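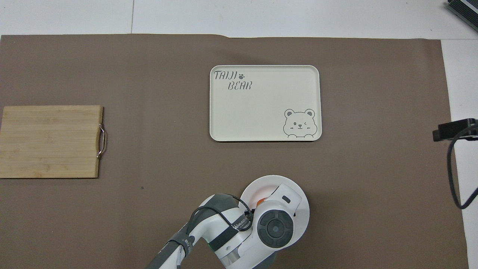 Progress note: Flurkham kitchen arm, open day and funder visit
February, sent by Kristóf Illés

Quick one, typing this between meetings. Fuller costs sheet to follow.

What we showed
Open day ran from 10 till four. Arm on the brown mat with the cutting board, the cream bear tray and the round white plate. Main job was plate handling: arm takes hold of the plate with a bit of food on it and moves it over to the tray. Visitors could ask for a run whenever they liked, so no fixed programme in the end. Two people from Wellov came in the morning, Starnari after lunch and stayed longer than planned.

How it went
279 plate runs logged over the day. 13 stopped by us or by the arm itself. Most of those were grip slips on the rim, the rest were food sliding off when the wrist tilted too fast. No breakages. One restart at lunchtime, lost ten minutes, my fault (wrong settings file loaded).

Tray position matters more than we thought. Moved it a hand's width towards the back of the mat after the first hour and the stops dropped off. Will mark the spot with tape.

What people asked
Mostly about speed. It's slow, we said so. Wellov wanted to know about soup and wet food, which we haven't tried and isn't in this phase. Starnari asked about washing the gripper down between jobs. Good question, no proper answer yet. Several asked if it can cut things, told them the board is for the next stage.

Money
Spend on the day came to £987, mostly room hire and lunches. Inside the line you agreed. Reciepts with Mathebula's office.

Still to do
Slow the wrist near the tray.
Softer pads for the gripper, on order, no delivery date.
Write up the stops properly, with the logs attached.
Reply to Starnari re cleaning.
Start the cutting board task once pads are in, not before.

One thing we need from you: a yes or no on a second visit day in the spring. Wellov would like to bring there own plates. Room has to be booked soon or we lose it.

K.I.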